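Clullwood Tinkerers > Shop Talk > Can a machine tidy a bench yet?

benchrat42
Levow quoted us 1,085 a month for an arm to clear parts off the bench at close. My nephew does it for pizza. Has anyone seen one of these things put stuff away without supervision?

lennox_lathe
Yes, for 40 minutes. Then it met a rag.

Posted 12/11/19
sawdustmom
Mine vacuums. It also eats shoelaces and parks itself under the couch to think about what it did. I wouldn't hand it a chisel.

grumblegear
You're all comparing toys. We run a Grekamico picker, 400 castings a shift, no coffee breaks. Same casting every time, I'll grant you.

benchrat42
So it's great at a chore I don't have.

grumblegear
Then buy bins and sort your junk first.

sawdustmom
If I sorted it first I wouldn't need the robot - that was the whole pitch. 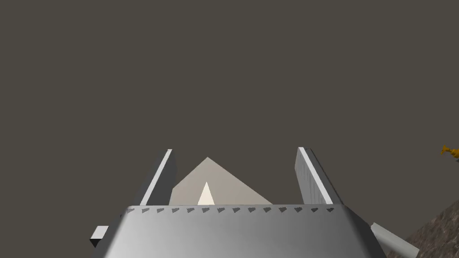

lennox_lathe
Odd shapes are where I'd start any test, and I'd do it in simulation before paying Levow a dime. Square blocks are easy money. Give two flat fingers something like that beige piece with the sloping sides and the point on top, and tell me where you'd squeeze. I'd go low and slow, and I still wouldn't bet lunch on it.

grumblegear
Suction cup.

lennox_lathe
On a point?

grumblegear
On the side, genius.

benchrat42
Ordering the nephew another pizza.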